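Reading your own contract before it reads you
Speaker notes, Wednesday lunchtime session, Quintela business center

Slides are up already, so start talking while people are still finding chairs. Say hello, say I'm a commercial lawyer, I work mostly with small suppliers, and I love a boilerplate clause. People laugh at that. I mean it though, and the next 50 minutes are my attempt to bring them round.

Opening question to the room: who has signed a supply agreement in the past year? Keep your hand up if you read the last two pages. (Wait. Let them look at each other.)

Then straight into the Drorine story. Drorine made fittings for shops, a good little company, and it had one big customer, Skastoner. The contract said either side could end it on notice. Everyone at Drorine knew that. What they had missed was the notices clause, way at the back, which said notice had to go by courier to the registered office. Skastoner sent an email. Drorine took it as final, let two people go and gave up half its space. Only later did somebody ask me to look at the paper, and the email didn't meet the clause at all! We got the parties talking again and Drorine was paid for the orders it had been promised through July.

Pause here. Ask what they would have done with that email. Take two answers, no more, or we run over.

Slide: the notices clause. Go through it slowly. How can notice be sent? To what address? When does it count as received? I really want them to see how much money can sit in that third question. If the clause says "the second business day after sending" and you send on the last possible day, you may be late before the envelope is opened. Tell them to check the address every time they move office - so many clients forget this one.
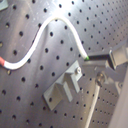
Slide: whole agreement clause. This is my favorite, so watch the clock. It says the written contract is the full deal and earlier promises don't count. So the nice thing the sales manager told you over coffee may be worth nothing. Give the Urkex example: Urkex was told it would have the only license in its region, was thrilled, signed, and the word "exclusive" was nowhere in the document. If a promise matters to you, get it typed in. One sentence will often do it, and asking for it is a perfectly normal thing to do. The other side's lawyer won't be offended (I never am).

Careful with this bit: the clause won't always save someone who lied to get the signature. Say that the answer depends on the wording and on which state's law applies, and move on. Someone always wants to go deep on fraud. Offer to talk at the break.

Slide: governing law and where you fight. Two different things! People mix them up constantly. A contract can be under one state's law and send you to a court in another. Ask them to picture the travel bill on a dispute over 857 dollars. Then arbitration, briefly: private, can be quicker, hard to appeal, and the fees can surprise you.

Slide: changes in writing. If the contract says changes must be signed by both sides, a friendly phone call about new prices may leave you with the old prices. Follow up the call the same day and get the signature.

If there's time, do the exercise. Page one of the handout is a short clause of 257 words with a bad deadline hidden in it. Pairs, five minutes, pens out. It's a joy watching a room find it - the noise level goes right up. The deadline is in the second sentence from the end, in the brackets.

Questions. Repeat each one into the microphone. No advice on live disputes from the stage, but I'm around until 2 and happy to look at clauses with names covered up. Spare handouts are on the table by the door.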